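Section 6: Running the Table Demonstration for Visitors

6.1 Scope

This section covers the preparation and running of the two-arm sorting demonstration during open days, school visits and customer tours. It applies to the Geder table station only. Staff who are showing the Pavov mobile base should follow Section 7, and should not run both demonstrations from the same operator's desk.

The instructions assume that the station has been installed and calibrated as set out in Sections 2 to 4. If the station has been moved since its last calibration, even within the same room, repeat Section 4 before visitors are admitted.

6.2 Persons required

Two members of staff must be present whenever the arms are powered and visitors are in the room.

The operator remains at the desk throughout, within reach of the stop button, and does not answer questions while the arms are moving. The host stands on the visitors' side of the barrier and speaks to the group. The two may exchange roles between sessions but must not do so during one.

New hosts must have attended at least one full session as an observer. A list of approved operators and hosts is kept by Hamish Nisbet in the Guthrie Building office.

6.3 Preparing the room

1. Set out the floor barrier so that no part of it is closer than 95 cm to the edge of the table.

2. Close the blinds on the window side. Strong sunlight on clear plastic has caused missed grasps in the afternoon sessions.

3. Check that the floor between the desk and the table is free of bags, coats and trailing leads.

4. Switch on the wall display and confirm that it shows the operator's view.

Note: The wall display takes its picture from the station computer. If it is blank, restart the display first and the computer only if the fault remains.

6.4 Preparing the table

1. With the arms powered off, wipe the tabletop with a dry cloth. Do not use spray cleaner near the arms.

2. Place the two clear containers side by side at the far side of the table, with their labels on the far wall. The left container is for forks and the right container is for spoons.

3. Lay the loose forks to the left and the loose spoons to the right, within reach of the arms. Pieces may touch or lie across one another, as the visitors generally find this more interesting than a tidy row.

4. Include at least one piece of a different colour from the rest. Visitors often ask whether the arms sort by colour, and the host can then point to it.

5. Follow each cable from the gripper back to the mounting frame by eye. It should hang in an easy curve and should not be caught under a joint.

Caution: Never straighten a cable or move a piece of cutlery by hand while the arms are powered. Ask the operator to stop the arms and wait for the spoken confirmation.

6.5 Starting the arms

1. The operator announces "power on" and waits for the host to reply.

2. Switch on the Gastex supply unit below the desk and allow it to complete its self-check.

3. Open the demonstration program and select Cutlery, Two Containers.

4. Set the speed limit to 35 per cent. Higher settings are reserved for staff trials and are not to be used with visitors present.

5. Press Home. Both arms should travel to their rest positions without touching the table or each other.

6. Press Begin.

If either arm stops short of its rest position, press Stop, switch off the supply unit and look for a caught cable. Do not press Home a second time until the cause has been found.

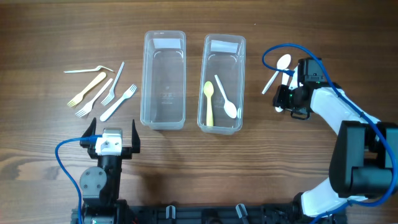 6.6 During the session

The host should allow the group to watch a few moves in silence before speaking. Most questions arise of their own accord — usually on speed, on what happens when a piece is dropped, and on whether the arms could do the washing up. Hosts should answer plainly and should say so when they do not know.

A dropped piece is an ordinary event and does not require the session to be stopped, provided that the piece remains on the table. The program will attempt to pick it up again. Should a piece fall to the floor, leave it there until the session has ended.

The operator must press Stop at once if:

a visitor reaches over or steps inside the barrier;
the two arms make contact;
a gripper closes on the rim of a container and does not release;
any unusual noise or smell is noticed.

After a stop, the host informs the group that there will be a short pause. The operator then clears the fault in accordance with Section 9. If the fault cannot be cleared promptly, end the session and show the recorded run from the Visits folder.

Note: Visitors may take photographs, but not with flash. The host should mention this before the arms are started.

6.7 Visitor participation

With the operator's agreement, one visitor at a time may be invited to rearrange the cutlery between runs. The supply unit must be switched off first. Younger visitors must be accompanied to the table by a teacher or parent.

Visitors may not use the operator's controls, and may not place their own belongings on the table for the arms to pick up. Keys and telephones have been offered on several occasions and must be politely declined.

6.8 Ending the session

1. Press Finish and wait for both arms to return to rest.

2. Switch off the supply unit and announce "power off".

3. Return all cutlery to the storage box. Set aside any piece that is cracked.

4. Enter the session in the visits log, with the size of the group and any stops.

The gripper pads are to be inspected after every 200 runs, or at the end of March if that comes sooner. Replacement pads are held in the cabinet behind the desk — see Section 10 for the fitting procedure.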